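Chapter 6
Buying a Kitchen: Simulation Kits and What You Get for the Money

I put off writing this chapter until I had spent a whole month of evenings with one kit, and I'm glad I did. In the last few chapters we built our own little worlds out of boxes and cylinders. You learned a lot from that (I hope), but you also learned how long it takes to make a drawer that slides properly. Sooner or later you'll want to skip that part and buy a room somebody else has made.

The kit I'll use all through this chapter is the Clellamer Kitchen Pack, sold by a small company called Brosto. It comes as a download with a set of furnished kitchens, a box of food and dishes to scatter around in them, and a list of ready-made tasks. You bring the robot model and the control program. I used the Lam arm from Chapter 3, so if you saved your files from back then, you can load them straight in and follow along.

I should say what I paid, too. I bought the student license with my own money, and Brosto had no say in any of this. Their competitor, the Zemmont Home Set, gets its turn at the end of the chapter, and I have good things to say about that one as well.

6.1 What a task looks like before anything moves

When you open a kit like this for the first time, it's so tempting to hit Run and watch the arm flail around! Try to hold off. Load a task, leave the arm out, park the camera over the work area, and just look for a while. You are checking the start state, meaning how everything is laid out at the moment the clock starts. Most of the trouble my readers write to me about comes from a start state they never looked at.

My favorite one to learn on is a sink task. The goal is to get a plate up out of the basin and onto the counter, and the score drops if the food riding on it falls off. It sounds easy. But think about the walls. An arm coming in from the side has to clear the rim, reach down, get hold of something flat, and come back up without tipping it, and there's a tall faucet on the left to stay away from the whole time. The other dishes on the counter matter too, as they take up places where you might have wanted to set the plate down.
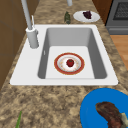
6.2 Reading the start state

I go through the same routine with every new scene, and I'd like you to borrow it until you have a better one.

Start with the target. In my sink scene it's the plate with the red-orange rim, and the little red fruit sits in the middle of it, so a small tilt is not a disaster right away. The basin floor looks flat, and the plate has it to itself. Good news for us.

Next, look for free space on the counter. There's a white plate behind the sink with something dark purple on it, and a blue one in front with a big piece of meat. Neither of those is a landing spot. Write down where you would put the red-rimmed plate, then load the scene again with a new random seed and see if your answer still works. Mine didn't, the first few times.

Last, look at how well things are drawn, and ask if it matters to you. The speckled granite is a nice touch, and a busy surface gives a vision program more to deal with than plain gray would. The small dark green thing behind the sink is another story. I can't tell from this view if it's a bottle or a cucumber, and if I can't, I wouldn't expect my program to do much better. Clellamer lets you print the name of every object in the scene. Use that list!

6.3 Before you go on

Load the sink task and save 12 different start states. Keep the arm out for now — we'll add it in 6.4. For each one, note the spot on the counter you would pick and the side you would reach in from. Hang on to your notes, as we'll be checking the arm's choices against them.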